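4.2 Work surface and rack

Applies to the Pendau table cell. Revised April 2019.

1. Put both arms in the parked pose and press the stop button on each teach pendant.

2. Cover the table with brown paper. Pull it flat and lay the blue tape grid, long strips first.

Note: Replace the paper if a crease reaches the working cells.

3. Place the wire dish rack on the grid. Check that the wooden rod is seated along its full length.

4. Release the stop buttons and bring the gripper over the table at low speed. Keep it high and empty, with slack in the cable loops at the wrist.

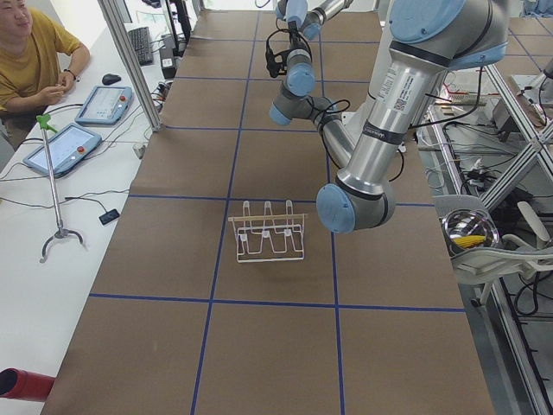

5. Jog each wrist joint through its working range. Stop if a cable loop pulls tight or catches on the forearm.

CAUTION: Stay on the desk side of the table while an arm is live. Use the reacher to pick up dropped items.

6. Open the head camera view. Lay the cup on its side on top of the rack and confirm that rack, cup and gripper fingertips all show.
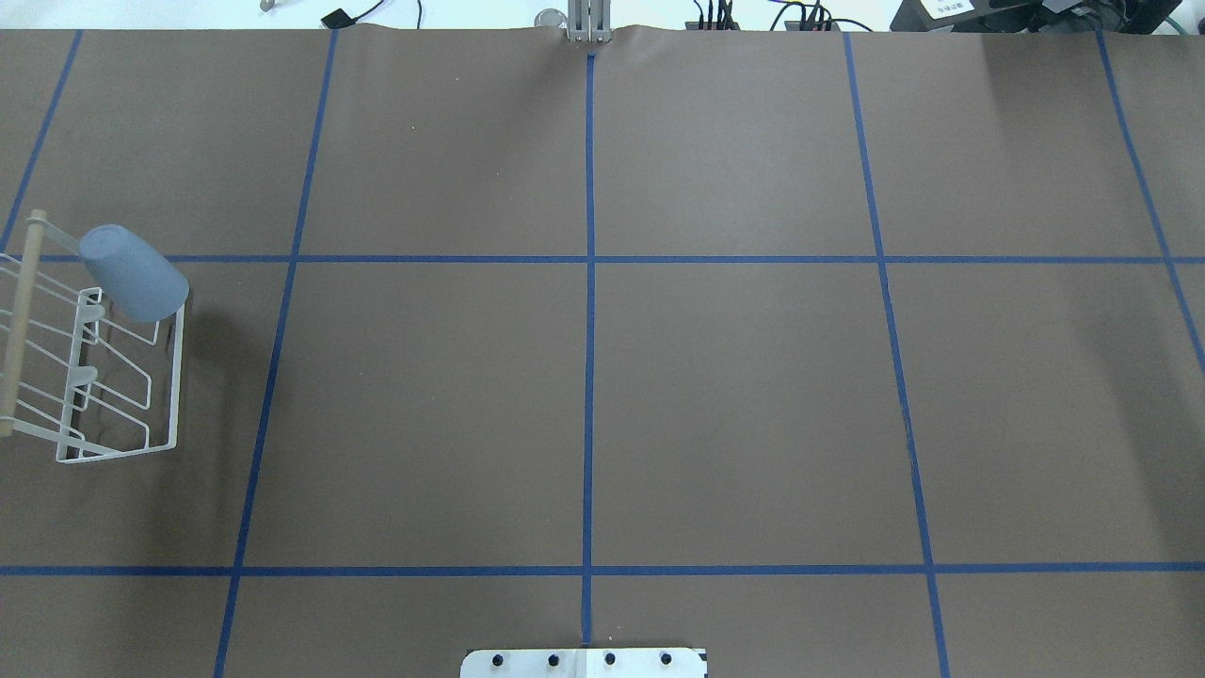
7. Save the view as the reference for job 3087.

4.3 Weekly checks

Inspect the base plate bolts and the tape edges. Report loose bolts to Kohei Shibata before the next run.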